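### 4.2 Do plain blocks need marks?

The case for printed blocks rests on a claim we find thin. Dimitrov's survey, often cited in catalogs, says that children sort marked blocks faster than plain ones, yet the gain shows up only in the first session and is gone by the second. The makers of the Fivlow set repeat the figure without that detail.

We ran our own sorting task at the Warneleck site in December, with 187 children and 4 block sets. One set was plain, a single color per block, with no letters or dots. Parents told us more than once that plain blocks were "boring." We saw little sign of it – the plain set was picked up as often as the Button set, which has a picture on every side.

We also doubt that sharp corners help with stacking, as is sometimes said. The blue block in Figure 3 has softly rounded edges and corners, and the two sides in view are plain. Blocks of this general shape were stacked no worse than square-edged ones in our trials.
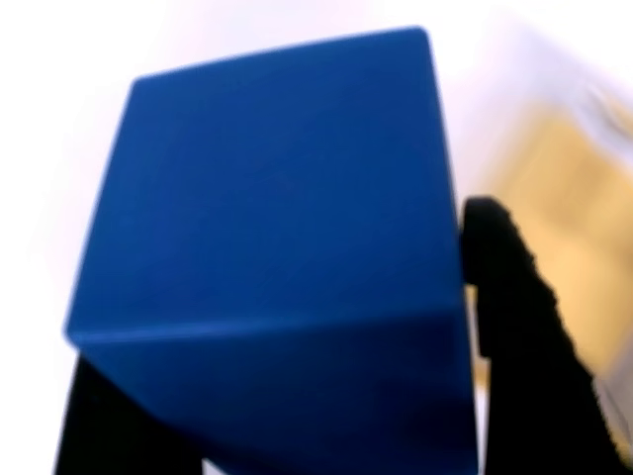

**Figure 3.** Blue cube, unmarked on the visible faces.

**Limits of the comparison**

Price was not controlled, and one school had used plain blocks before. A larger sample, say 300 children, might show a small effect of marking. We would not bet on it.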